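5.3 Failure analysis: early finger closure near plate rims

The most common fault in the simulated kitchen runs was one we did not expect when the tasks were written. The arm would come in toward an item resting on a plate, reach the rim, and close its fingers there. In some runs the fingers closed on air next to the rim. In others they caught the rim itself, and the lift command that followed tipped the plate and sent the item across the counter. We call both cases early closure and treat them as one fault, as the cause is the same.

Early closure was not present in the first version of the policy. It appeared after the March retraining, when the Riis demonstrations were added to the training set. The overall success score went up with that retraining, and for that reason the fault went unnoticed for longer than it should have. The gain came almost entirely from tasks with large objects standing directly on the counter. Tasks with small food items on plates got worse, but they made up a small share of the test suite and the average hid them.

We found the problem while checking a separate complaint about the Ladell controller, which was stopping with force-limit errors. The errors were real and the controller was doing what it should: the fingers were pressing down on the rim of a plate, the contact force passed the limit, and the controller halted the arm. Raising the limit, as had been proposed, would have removed the error message and left the bad grasp in place. On a physical arm it could also have broken the plate. The limit was left as it was.

To isolate the fault we ran the retrained policy on 16 scene layouts from the Drudus kitchen set. Each layout has a plate with one small item on it and other kitchen objects nearby. Lighting was held fixed. The start pose of the arm was also held fixed, apart from the two starting sides described below. Early closure occurred in 8 of the layouts. In each of those it occurred again when the run was repeated with the same seed, so we do not think that it comes from noise in the physics solver.

We considered three explanations.

The first was a calibration error between the camera and the arm base. If the policy believed that the arm was further along than it was, it would close too soon. We checked this by logging the commanded and actual fingertip positions at the moment of closure. The two agreed closely in all runs, including the failed ones. The arm was where the policy had sent it. We ruled this explanation out.

The second was that the item was hard to see. Small pastries take up few pixels in the input image after it is scaled down, and the policy may simply lose them. This turned out to be part of the answer, but only part. When we made the item larger and left everything else alone, 2 of the failing layouts were fixed and the rest still failed. A detector trained on the same image features could also point to the item in most of the failing layouts. The information was there and the policy was not using it to time the grasp.

The third was that the policy had learned to use the edge of the plate as its cue to close. The Riis demonstrations make this plausible. They were collected for a table-clearing project in which the operator picks up the plates themselves, and the correct place to close is at the rim. The instruction text in that set is short and often leaves out the name of the object. A policy trained on both sets sees many examples where a strong color edge next to the fingertips is followed by a close command, and the text does little to separate the two kinds of task.

We tested this by changing the plate. With the blue plate swapped for one close in color to the counter, early closure went away in most of the failing layouts, though the arm then missed the item in other ways. With the plate removed and the pastry placed on the bare counter, the fingers no longer closed early. Putting the blue plate back brought the fault back. We take this as good support for the third explanation.
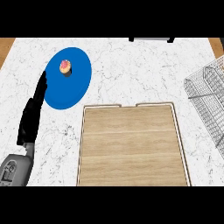 Figure 19. Approach to a pastry on a blue plate in the simulated kitchen, with the fingertips beside the left rim.

The side of approach matters too. When the arm comes in from the left, the fingers meet the near rim while the item is still some distance away, and there is a long stretch of plate to cross before a correct grasp is possible. When we moved the item close to the rim on the side of the arm, the same early closure sometimes produced a good grasp by luck. Such runs were scored as successes in our original report. They should be read with care, and the success rate for plated items in that report is likely too high.

We tried two fixes. The first was a simple gate in the Ladell controller that blocks any close command until the estimated distance from the fingertips to the target falls below a set value. It stopped early closure in the test layouts, but it needs a target estimate from the simulator, and we do not have one of the same quality on the physical arm. It also caused a new problem: with the close command blocked, the policy sometimes hovered at the rim until the time limit ran out. The gate is useful as a safety stop – it keeps the fingers off the plate – but it does not make the task succeed.

The second fix was to relabel the Riis demonstrations so that each instruction names the object to be picked up, and to retrain. The retrained policy moved past the rim in all but one of the failing layouts. In the remaining one the pastry sits deep in the plate and the arm has to reach almost to full extension. We have not yet worked out whether that failure is the same fault or a reach problem.

Neither fix has been tried on the Falleck arm. Until it has been, we have kept the lower speed limit for any physical run with plates on the counter, and an operator stays at the stop button for the whole run. The force limit is unchanged. We have also split the test suite so that plated items get their own score, and a drop in that score now blocks a release even when the average goes up. The relabeled data and the layout files were frozen on Jul 27, 2024, and all results in the next section use that version.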